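機械は家の片づけができるようになったか
課題研究 中間報告

この研究のきっかけは、実家の母が毎朝、五人分の寝具をたたむのを見たことです。掃除機は自動になりましたが、たたむ仕事はまだ人の手に残っています。私は、二本の指で物をつかむ道具が布の仕事にどこまで使えるかを調べました。

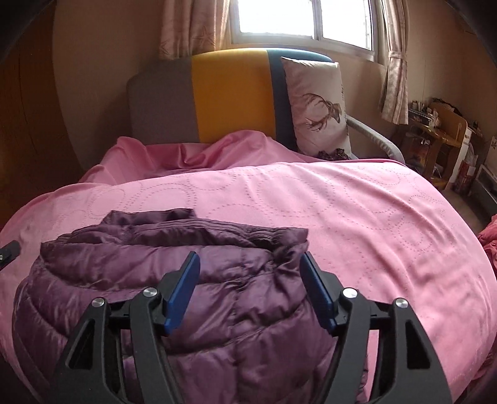
文・デスタ・カッサ(Desta Kassa) 生活技術コース2年

はじめに、布をつかむことの難しさを書きます。箱やコップは形が変わらないので、つかむ場所を先に決めることができます。キルティングの上着は、押すとへこみ、持ち上げると重いほうへ下がります。どこが端であるかも、たたんだ後では見つけにくくなります。

比較のために、店の仕事も調べました。衣料品店Privierの倉庫では、同じ大きさの袋に入った商品を一日におよそ1,000個、機械が棚へ運ぶそうです。しかし、袋に入れる前にたたむのは店員です。担当の方は「袋に入っていれば機械でもよいですが、そのままの服はまだ頼めません」と話してくださいました。

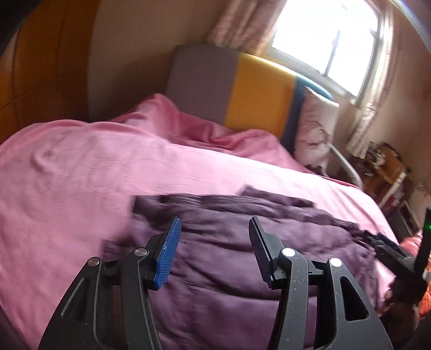

私の考えでは、家の中で一番難しい点は、物と物の境目を見分けることだと思います。店の机は一色で、上に商品が一つだけあります。寝室では、紫の掛け布団の下にピンクのシーツがあり、その奥にまた別のピンクの布団が丸まっています。紫とピンクの境は色で分かりますが、ピンクとピンクの境は、人が見ても少し考えます。機械がシーツまで一緒につかんでしまう失敗は、ここから起こるのではないかと予想しています。

今の段階での私の答えは、「運ぶことはできるが、たたむことはまだ任せられない」です。ただし、調べた資料は店の仕事のものが多く、家庭の例は少ないです。8月までに、タオル、上着、掛け布団の三種類について、つかむ位置と失敗の関係を表にする予定です。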